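### 4.2 Attendance and follow-up

Regional health IT meetings turned out to be a wonderful place to study how clinics trade ideas! 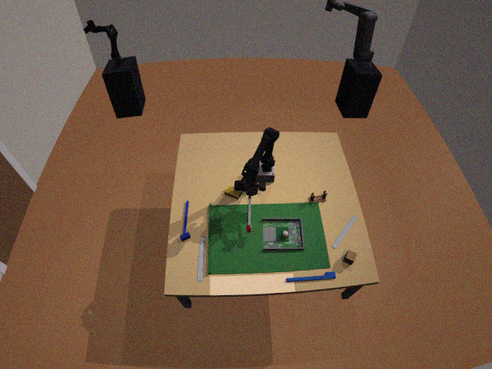
Of the 700 people registered for the Traltow meeting in May, most came from small practices, and they were eager to talk. We matched badge scans from the Saturday sessions with 3,466 messages sent later through Nemia, the meeting's contact tool. Nurses and records staff wrote to each other far more than we had expected - a lovely result, and one that Nolte and Wiegand also saw at hospital open days.

**Figure 1.** Simulated tabletop setup with arm and green mat.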